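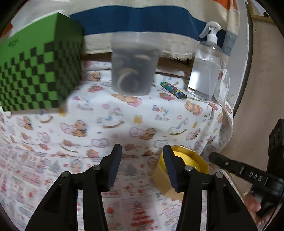
# 第六章 折叠纸盒的结构与尺寸

## 本章内容

折叠纸盒由单张或多张纸板经模切、压痕、折叠和粘合制成，成型前可以平板状态堆码和运输。前五章讨论了纸与纸板的原料、抄造、涂布和物理性能，从本章起转入结构设计。本章先给出纸盒各部分的名称和尺寸定义，再说明纸板纹向与压痕的关系，然后介绍管式盒、盘式盒和多边形盒三类基本结构。展开图的绘制方法、排料以及模切版的制作放在第七章。

学习本章之前，读者应熟悉第三章中挺度、厚度和含水率的定义，以及第四章中白纸板与卡纸的分层构造。对涂布面裂纹机理不熟悉的读者，可先重读第四章末节。

本章使用的主要符号如下：

- $L$、$B$、$H$：纸盒的长、宽、高；
- $t$：纸板计算厚度；
- $t_r$：压痕线（钢线）厚度；
- $w$：压痕底模槽宽；
- $n$：多边形盒的边数；
- $a$：多边形盒底的边长；
- $d$：多边形盒底对边之间的距离。

下标 $i$ 表示内尺寸，下标 $o$ 表示外尺寸，不加下标者为制造尺寸。

## 6.1 基本术语

**盒板与襟片。** 盒坯上由压痕线或裁切线围成的区域统称为板或片。成型后构成盒体主要表面的称为板，如前板、后板、侧板、底板；面积较小、起连接或遮挡作用的称为襟片，如防尘襟片、粘合襟片、插入襟片。同一块区域在不同盒型中可能有不同的名称，判定时以成型后的位置和作用为准。

**体板接合。** 盒体首尾两板之间的连接称为接合。用粘合襟片实现的接合，粘合面应为纸板的里面与面层相对。若面层经过覆膜或满版上光，粘合区域应预留不上光的部分，或者选用与表面处理相容的胶黏剂。

**作业线。** 纸盒在平板状态下需要对折的压痕线称为作业线，与之相对，仅在成型时折叠的压痕线称为非作业线。作业线在粘盒机上要预折一次，折角接近平角，然后压平。作业线的位置由盒型和粘盒机的送料方式共同决定。

**正面与里面。** 印刷和涂布的一面为正面。除非特别注明，本书的展开图一律按里面朝上绘制，压痕线用虚线表示，裁切线用实线表示。各厂的图样习惯并不一致，阅读外来图纸时应先核对图例。以 Ruddale 纸制品厂的内部图样为例，其展开图按正面朝上绘制，左右与本书相反，不对称盒型若直接照搬，会得到镜像的盒坯。

## 6.2 尺寸的三种定义

纸板有一定厚度，同一个纸盒因此存在三组尺寸。

1. 内尺寸：成型后盒内空间的尺寸，决定内装物能否装入；
2. 外尺寸：成型后盒体外轮廓的尺寸，决定纸盒在运输包装内的排列；
3. 制造尺寸：展开图上压痕线与压痕线、压痕线与裁切线之间的距离，供制版使用。

对单层壁的纸盒，假定压痕线的中心在折叠后与纸板厚度的中间面重合，则任一方向上有

$$X = X_i + t + k$$

$$X_o = X + t$$

式中 $X$ 代表 $L$、$B$、$H$ 中的任意一个，$k$ 为尺寸修正系数。$k$ 反映折叠后纸板在压痕处的实际变形，与纸板品种、定量、含水率和压痕条件有关，一般由试样测定。没有试验数据时，对薄型卡纸可取 $k = 0$ 作初步计算，打样后再修正。

若某一方向上有多层纸板重叠，应按重叠层数逐层增加厚度。双层壁盘式盒的内壁高度必须小于外壁高度，差值不小于一个纸板厚度，否则内壁翻折后不能落到盒底，侧壁会向外鼓出。

由外尺寸求内尺寸时，顺序与上述相反。实际设计中通常先给定内装物尺寸和间隙，得到内尺寸，再依次推算制造尺寸和外尺寸。只给定外尺寸的情况多见于货架或运输箱尺寸已经固定的产品。

公差应标注在制造尺寸上。将公差标注在内尺寸上是常见的错误，原因在于内尺寸需在成型后测量，测得的结果同时包含模切误差和折叠误差，两者无法分开。

## 6.3 纹向与压痕

### 6.3.1 纹向的选择

纸板在抄造时，纤维较多地沿纸机运行方向排列，纵向挺度因而高于横向挺度。选择纹向时主要考虑两点：盒壁是否容易鼓胀，主要压痕线处是否容易折叠成型。

对常见的管式盒，纹向一般垂直于纸盒的高度方向，即围绕盒体走向。这样布置时，体板在水平方向上有较高的抗弯能力，装入散粒或粉状内装物后不易鼓出。扁平的盘式盒通常使纹向平行于长边，以减小长侧壁的挠曲。

纹向应在图纸上用双向箭头标出。排料时为节省纸板而将部分盒坯旋转，会使同一批产品中出现两种纹向，成型质量和开盒力都不一致，一般不允许这样处理。

### 6.3.2 压痕槽宽

压痕是用钝口钢线将纸板压入底模槽，使纸板局部分层，折叠时里面形成凸起，面层则绕凸起弯曲。槽宽按下式计算：

$$w = t_r + c\,t$$

系数 $c$ 大于一，压痕线垂直于纹向时取较大值，平行于纹向时取较小值。槽过窄，面层受剪过大，可能在压痕时即被切断；槽过宽，分层不充分，折叠线不直，面层容易起皱。
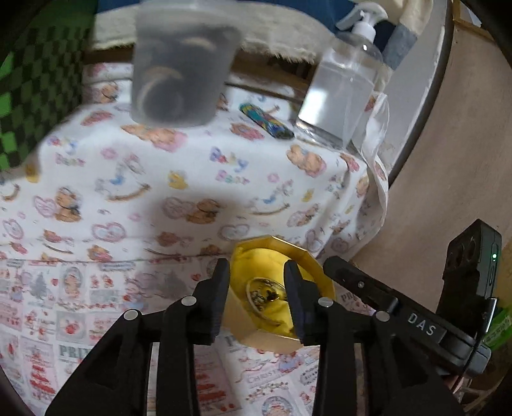 槽深原则上与纸板厚度相等。钢线高度应低于裁切刀，其差值由纸板厚度和底模厚度确定。同一块模切版上若同时有两种纹向的压痕线，应分别计算槽宽，不宜取平均值。

压痕质量可用折叠试验检查。将试样沿压痕线折叠到规定角度，观察面层有无裂纹、凸起是否连续、两侧是否对称。试样应在标准温湿度下处理后再测。含水率过低时，涂布面在折叠处容易开裂，冬季尤为明显。下例可供参考。

**例 6-1** Nekmont 车间在 February 生产一批涂布卡纸盒，盒坯模切后在未加湿的库房中存放，折叠时作业线处出现断续裂纹。取 16 张试样分为两组，一组直接折叠，另一组经调湿处理后折叠。前一组中有 9 张试样出现裂纹，后一组未见裂纹。试分析原因并提出措施。

**解** 两组试样来自同一批盒坯，钢线和底模条件相同，差别在于折叠前的含水率。据此可初步判定裂纹与存放期间失水有关。措施包括：模切前后在受控环境中存放；包裹堆垛侧面；缩短模切与粘盒之间的间隔。由于 16 张不是均分后逐一配对的试样，上述判断只作为排查的起点，不能据此排除槽宽偏小的影响。应另测底模槽宽，并与计算值比较。

（注：若两组试样数量不等，表述裂纹比例时应分别以各组试样数为分母。）

## 6.4 三类基本结构

### 6.4.1 管式盒

管式盒的盒体由体板依次连接围成，盒盖和盒底由体板两端的襟片构成。盒盖所在的面通常是各面中面积最小的。其底部结构按承重要求选取：

- 插入式：结构简单，可反复开启，承重能力低；
- 锁口式：襟片上的舌与槽相互咬合，成型较慢；
- 锁底式：四块底片依次插接，适用于较重的内装物；
- 自锁底式：底片预先粘合，撑开盒体时自动成型，对粘盒机的要求较高。

管式盒的高度与底面尺寸之比没有固定限制，但比值过大时重心偏高，过小时盒盖占用的纸板比例上升。后者可考虑改用盘式盒。

### 6.4.2 盘式盒

盘式盒以底板为中心，四周各板向上折起，角部用粘合、锁合或襻片组装固定。盒底多为一整块纸板，底部负荷由整块底板承担。盘式盒的盒盖可以与盒体相连，也可以单独制作成套盖。

套盖式结构中，盖的内尺寸应大于盒体的外尺寸，间隙过小会在提盖时形成负压，开启困难；间隙过大则盖易滑落。间隙的取值与盖深有关，深盖取较大值。Grimshaw 型双壁盘式盒的侧壁为双层，计算盖的尺寸时应以双层壁的外尺寸为准，不能沿用 6.2 节的单层公式。

角部粘合的盘式盒若需平板运输，应在角部或侧板上加设斜向作业线。斜线自盒底角点引出，其角度由侧板的倾斜程度决定。侧板垂直于底板时，斜线为角部直角的平分线。

### 6.4.3 多边形盒

边数大于四的盒体称为多边形盒，常见的是正六边形和正八边形。边数为偶数的正多边形盒底，对边距离与边长的关系为

$$a = d\tan\frac{\pi}{n}$$

底面积为

$$A = \frac{n\,a\,d}{4}$$

各侧板垂直于底板时，盒体侧壁展开为 $n$ 个相同的矩形。若侧板向外倾斜，则展开为等腰梯形，上口边长大于底边长，粘合襟片的外缘也要作相应的倾斜，否则在上口处露出或顶起。

多边形盒有以下几点需要在设计初期确定。

首先是成型方式。以连续侧板围成筒状再加底的结构，侧棱清晰，但底部襟片数量多，重叠处较厚。以底板为中心向外展开的盘式结构，底面平整，角部接合点随边数增加而增加，手工成型的工时也随之上升。

其次是累积误差。每块侧板的制造尺寸若各有微小偏差，围合后全部集中在粘合襟片处。Hisen 公司在一种八边形糖果盒的打样中将各侧板取为完全等宽，未计入围合时的纸板厚度，结果接合侧板比其余侧板略宽，盒口不成正八边形。修正方法是将与粘合襟片相邻的侧板减去厚度影响，减小量由试样确定。

再次是排料。八边形盘式盒的盒坯外轮廓接近圆形，盒坯之间留下的角料较多。比较不同方案时，应以每个成品所消耗的纸板面积为指标，不能只比较盒坯的净面积。

内表面采用金属色或其他装饰材料时，还需考虑材料的附着和折叠性能。镀铝膜复合纸板的压痕回弹通常高于普通涂布卡纸，成型后侧板有向外张开的倾向，宜适当增加锁合深度。粘合前应先做小样，确认胶黏剂能够附着在复合面上。

## 6.5 设计步骤

单件折叠纸盒的结构设计一般按下列顺序进行：

1. 测量内装物，确定数量和排列方式；
2. 确定内尺寸，选定纸板品种与计算厚度；
3. 选择盒型和接合方式；
4. 计算制造尺寸，标出纹向；
5. 绘制展开图，核对襟片之间的干涉；
6. 制作白样，测量成型后的内外尺寸；
7. 修正系数 $k$，重新计算并定稿。

第六步的白样应使用与生产相同的纸板，数量约 10 件，由手工折叠并逐件测量。用替代纸板制作的白样只能检查结构，不能用于修正尺寸。若测得的内尺寸离散较大，应先检查压痕线是否平直，再考虑改动系数。

第五步中，襟片干涉多发生在防尘襟片与插入襟片的转角处。处理时可将防尘襟片根部切去一个小斜角，或将其高度减小一个纸板厚度。两种方法对盒口的密封程度影响不同，粉状内装物优先采用后一种。

## 思考与练习

**6-1** 说明作业线与非作业线的区别，并在一个自锁底管式盒的展开图上分别标出。

**6-2** 某单层壁盘式盒的三个内尺寸已知，纸板厚度为 $t$，取 $k = 0$，写出制造尺寸和外尺寸的表达式。若侧壁改为双层，哪些表达式需要改变？

**6-3** 正八边形盒底的对边距离为 14 cm，侧板垂直于底板。求底边长和底面积，并讨论将侧板改为外倾后展开图的变化。

**6-4** 同一模切版上有相互垂直的两组压痕线，试说明两组槽宽不应相等的理由。

**6-5** 取一个市售管式盒，拆开粘合襟片并展平，判断其纹向，测量各体板宽度，根据测量结果推断设计者是否对接合侧板作了厚度修正。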